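Planning a Quiz Night at Remthorpe Hall: Project Report

Our group had to plan and run one live entertainment event. We chose a quiz evening for students of the Peltden course, with a host, three rounds and a small prize. 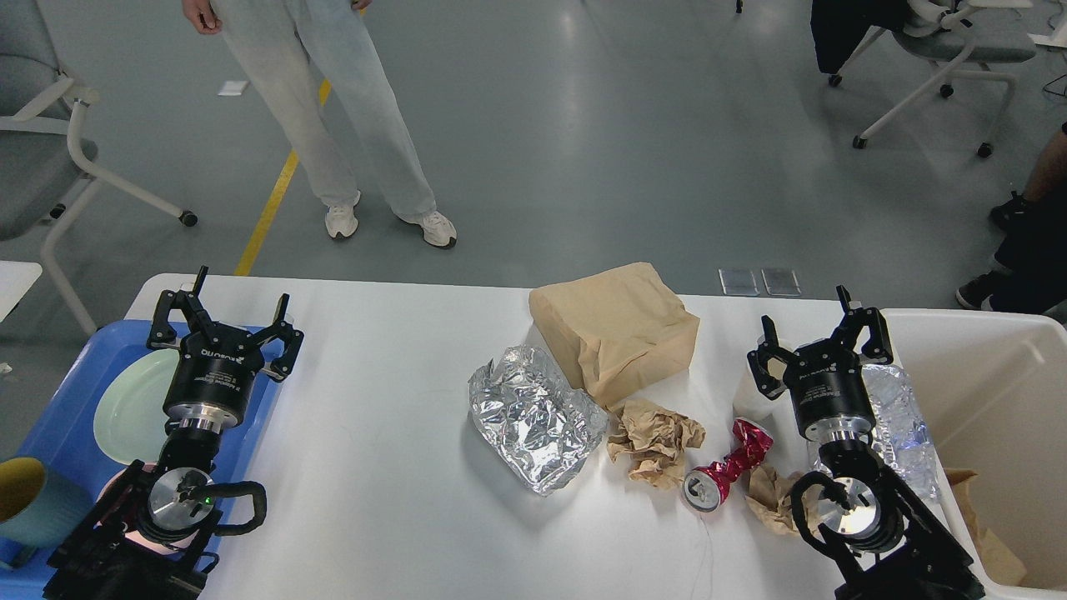
First we asked for the hall in January. It holds up to 60 guests, but the stage has only one microphone, so the host and the teams had to share it. Liette MacLeod wrote the questions and Sheldon Zacharias tested the buzzers. 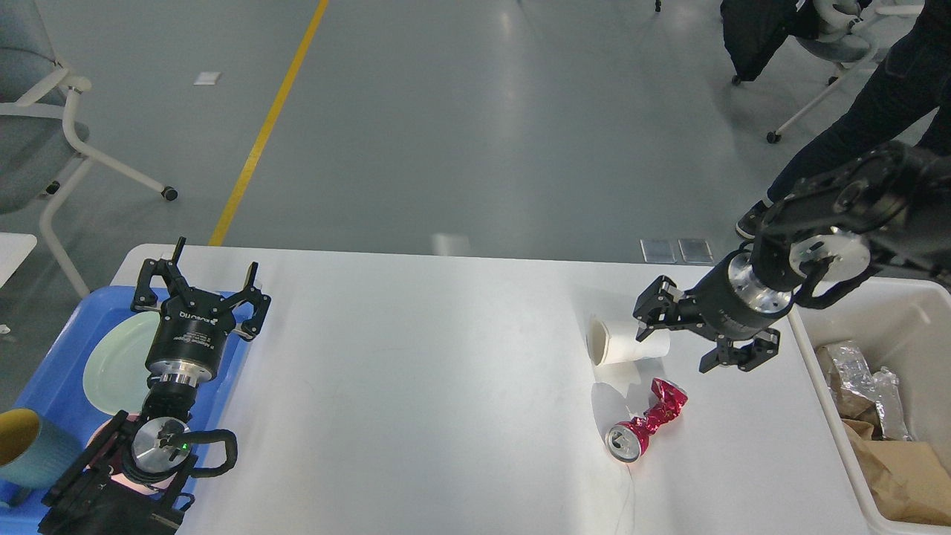 Ok-hee Sun
Event coordinator and report author

I was responsible for the programme. In our first plan every round had the same length, and at the rehearsal this felt too slow. We made the last round shorter and put the music questions before the break.
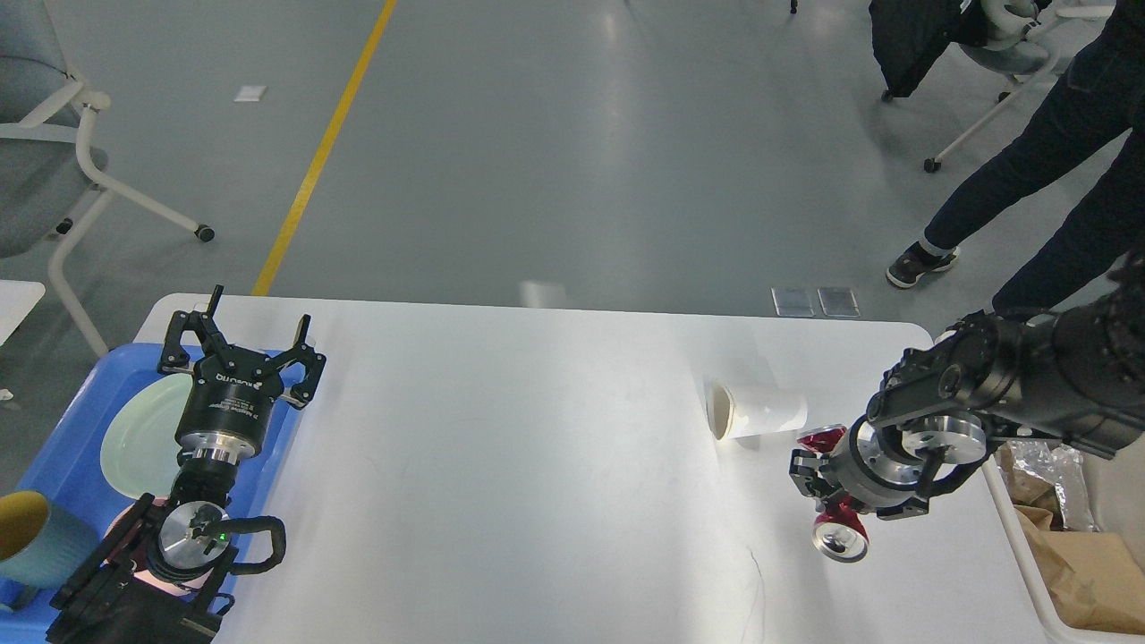 The seven teams arrived before the start, and Florence Hawthorne was the host. She spoke clearly and waited for the laughing to finish. One answer was disputed, and we had no written rule for this case. Next time I would prepare such a rule.

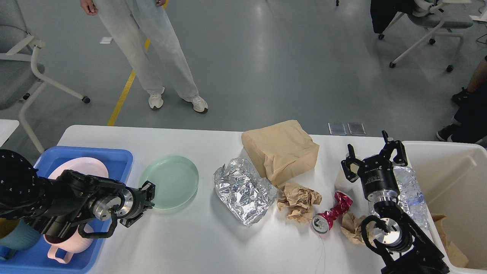 Fig. 4. Table with dishes, aluminium foil and a box in brown paper.

The feedback forms are kept by our tutor, Humaira Rana.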